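Filed under: Robots & Automation > Teaching Methods > Hands-On and Remote

Teaching a robot by demonstration

Teaching by demonstration (you'll also see "programming by demonstration" or "learning from demonstration") is a family of methods in which a person gets a robot to do a task once or many times over, and the robot's software uses the recording to work out how to do the task alone. There are two main ways to go about it. In one, you take hold of the arm and push it through the motion. In the other, you drive it from a distance with some kind of controller. I've spent a lot of hours on both, mostly on kitchen tasks, so I'm going to lean on kitchens for my examples.

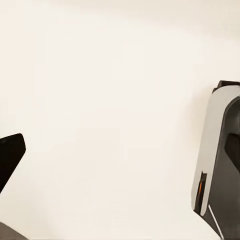
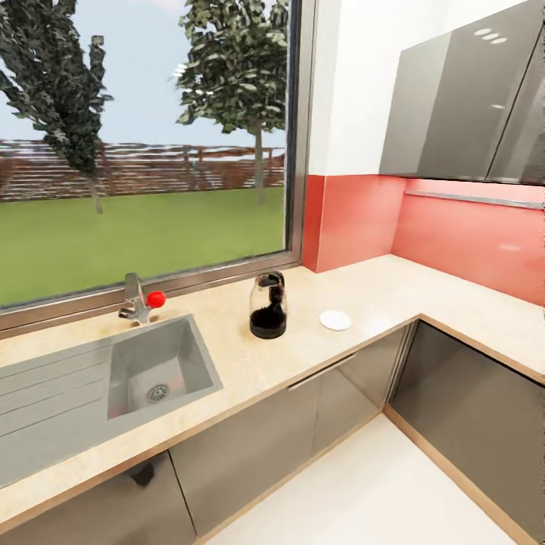

Teaching by hand

The old name for this is lead-through teaching, and the fancy name is kinesthetic teaching. The arm goes into a mode where its motors hold up its own weight and nothing else, and you can move it with your hands. The first time I tried it I couldn't stop grinning – it feels like dancing with a very polite crane!

What gets recorded is mainly the angle of every joint, many times a second, plus whether the gripper is open or shut. Some setups also log the forces. Paint shops and welding shops have worked this way for decades, and for a single smooth path it's still hard to beat. You feel the weight of the arm, you feel when it reaches the end of what a joint can do, and you don't need much training to get a usable path.

The trouble starts with cameras. If the robot is supposed to learn from what it sees, and your arm and shoulder are in every picture, then it learns a kitchen that always has a shoulder in it. Then you take the shoulder away and ask it to work alone. People get around this by recording the path by hand and then playing it back with everybody standing clear, which gives you clean pictures but takes twice as long. Two-armed tasks are also a pain, as one person can't easily steer both arms and squeeze both grippers.

Teaching by remote control

Remote control, or teleoperation, puts the person somewhere else: across the room, down the hall, or at a desk with the robot existing only in software. The common controllers are

- a leader arm, a small copy of the robot that you move while the real one (the follower) copies you
- hand controllers of the type sold with headsets
- a 3D mouse, a sort of puck you push, pull and twist
- a keyboard or game pad, which I'd only wish on people I don't like

Leader arms are the easiest to pick up. Your hand and the robot's hand do the same thing, so there's not much to translate in your head. Headset controllers come next for most people. The 3D mouse has its fans (Gebhard Kaufmann, who taught me most of what I know, swears by his) but there's a learning curve, and new users tend to move in one direction at a time, stop, think, and then move in the next. The robot will learn the stopping too.

The big thing you lose is touch. Unless the controller pushes back, you have to judge contact by eye, and you end up watching how an object shifts when a finger meets it. Delay hurts as well. A short lag you stop noticing after a while; a long one makes everybody move and wait, move and wait.

Practicing in simulation

A lot of teaching now happens in a simulated room. The person's part of the job is just the same, with real hands on a real controller, and the robot and the kitchen are drawn by the computer. You can reset a spilled drawer with one key, nothing breaks, and you can change the wall color or the countertop between tries so the robot doesn't get attached to one look.

The weak spots are contact and stuff that bends or pours. A simulated cup can stick to a finger in a way no real cup would, or shoot off across the room when it gets pinched at a bad angle (still makes me laugh). Shiny doors and windows are another headache, and how a renderer treats them can be a long way from what a real camera gets. Most teams I know mix simulated and real demonstrations for that reason.

Camera views

It's common to record from more than one place. A wrist camera rides along with the gripper and is best for the last little bit of a grasp, when the fingers are closing in. It's poor at telling you where you are, and over a plain counter it may give you hardly anything besides the fingers. A fixed camera covers the room and is better for finding things, though the arm can block its view or be out of it completely. Neither one is enough for most kitchen tasks, and I'd argue the two should be checked side by side before you save a session. I once lost a whole afternoon's work to a wrist camera that had slipped in its mount.

What makes a good demonstration

Opinions differ here, so take mine as mine. I like slow, even motion with a clear approach. I like small variety in where things start. And I keep the tries where I fumbled and recovered, provided the recovery is clean, as the robot will need to know how to get out of trouble. Océane Gosselin throws all of those out and gets good results anyway, so there you go.

How many you need depends on the task. For opening one cabinet door with a long bar handle, I got a decent policy from 24 demonstrations at Watdale, recorded by 2 people. Handing the same door to 9 different people gave messier recordings. Everybody has their own way of coming at a handle, and the software has to cope with all of them.

Tiredness matters more than you'd guess. My hands get lazy after lunch, and by four in the afternoon I'm cutting corners on every approach. Short turns help, and so does swapping the operator.

Related terms

Leader and follower: the arm you move and the arm that copies it.
Episode: one recorded try, from start to finish.
Policy: the learned rule that picks the robot's next move.
Replay: running a recorded motion back on the robot with no learning involved.

See also: Gripper types; Force feedback; Robot cameras

Entry by Brittany Gill. Corrections welcome through the contact page.

© Wanora Robot Encyclopedia | Contact | Back to top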